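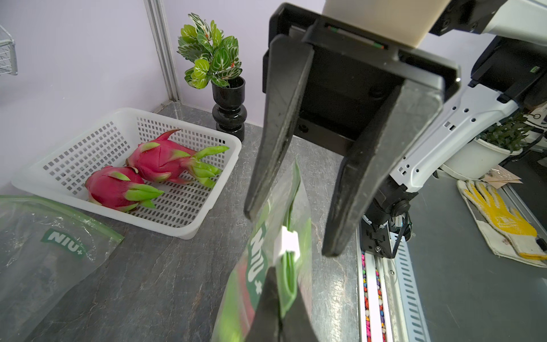

Friday – dye bench, Somaswood batch, 4th go

Started 7:30, late. Kettle slow again. Cotton scoured last night by Nuanchan, 800 g dry weight in total, split over 4 pots. Alum mordant same as last time. Rinse water still a bit cloudy, used it anyway.

Pot 1 – bark only. Good tan, flat.
Pot 2 – bark + iron. Went gray fast, pulled it early. Sunil says leave it longer next time, I say no, the cloth gets harsh.
Pot 3 – bark + soda. Pinker than expected. Best of the lot so far. Swatch pinned to the board by the door.
Pot 4 – the Bitow powder. Streaky. Didn't strain it properly, my fault. Redo.

Temp kept climbing on pots 3 and 4, the left burner has no low setting worth the name. Moved both to the right side after lunch and it held fine. Somebody please order a new knob before we lose a whole batch.

Bark stock: weighed what's left in the tub, 549 g. Not enough for the Fetmont order, they want up to 1,000 napkins and Craig already told them yes. Asked Amnuay for another sack. He can get it in April, maybe sooner if the road is ok.

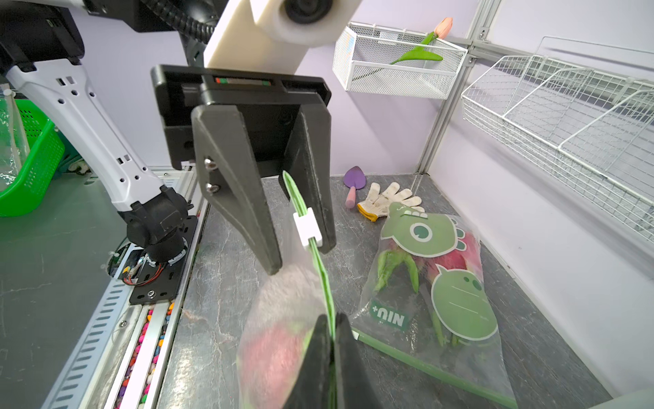

Until then no more test pots with bark, only onion skin and the marigold. Thanakorn has a bucket of skins put by, needs sorting, there's red mixed in with yellow and it muddies the color.

Light test – strips from go 3 have been in the window since Monday week. Iron one hasnt moved. Soda one faded along the top edge, not terrible. Want a second set under glass before I promise Noiphan anything for the curtains.

Also pH strips nearly gone. And the long tongs are bent, stop using them to prop the lid.

To do
– restrain pot 4 liquor thru the fine cloth
– wash swatches w/ the plain soap, twice, dry in shade
– write up pot 3 propery, amounts are on the back of the delivery slip
– call Craig re: napkin count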